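PRESS RELEASE

Modon and Fodor open shelf-work programme to gather examples for learning robots

PIRNCOMBE, September 19, 2018. Modon, which develops control software for service robots, and Fodor, which designs handling equipment for shops and small warehouses, today announced the start of a joint programme to record everyday shelf work in working stores. The recordings will be used to train Arkasach, the learning system the two firms have been developing together since May.

Under the programme, people carry out ordinary shop tasks with their own hands while a camera worn at head height records what is in front of them. Each task is kept as a separate example, together with a short written note of what the person was asked to do. Arkasach then studies the examples in order to learn how hands approach, hold and place goods of different shapes. 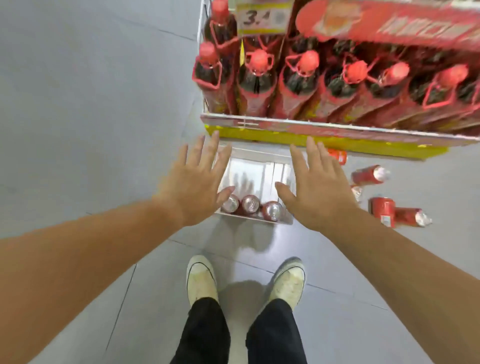

Shelf work in a participating store: both hands held open by a clear bin and loose drinks cans at floor level.

The first stage of the programme covers drinks, which Modon and Fodor chose for their wide range of sizes and packaging. A can on its side asks for a different grip from a can in a tight row, and a large bottle with a carrying handle may be lifted in more than one way. Low shelves and goods on the floor are included in the task list alongside displays at waist height, as they require the person to bend, reach and work in a narrow space.

To date, 416 examples have been accepted into the collection. The partners intend to reach 2,000 before the first stage closes. An example is accepted only after 2 separate checks. The first confirms that the hands and the goods can be seen clearly, and the second confirms that the written note agrees with the recording. Examples that do not pass are set aside and the task is offered again at a later session.
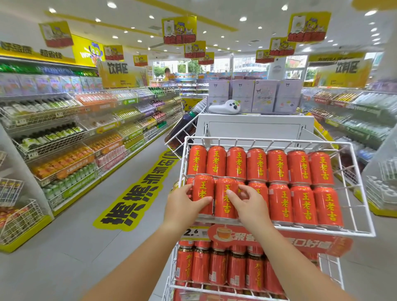 Recording takes place in stores as they are normally laid out, with their usual signs, price labels and promotional stands. Modon considers this essential to the work. Earlier versions of Arkasach were trained on a plain test shelf at the firm's Pirncombe workshop, and their results fell sharply when other goods were placed nearby. The present collection is intended to give the system a fuller account of the places in which it will be expected to work.

Participants are paid for each session and receive written guidance beforehand. They are asked to work at their natural pace and to use whichever hand they prefer. Small errors, such as a can set down in the wrong row and then moved, are kept in the collection and marked in the notes, so that Arkasach may also learn how a mistake is put right.

The programme will run in 3 stages. The second will extend the work to boxed and bagged goods, and the third will test Arkasach on a two-armed machine supplied by Fodor. Store operators wishing to take part in the second stage are invited to write to the programme office at Modon, Pirncombe, marking their letters "Arkasach stores".

ENDS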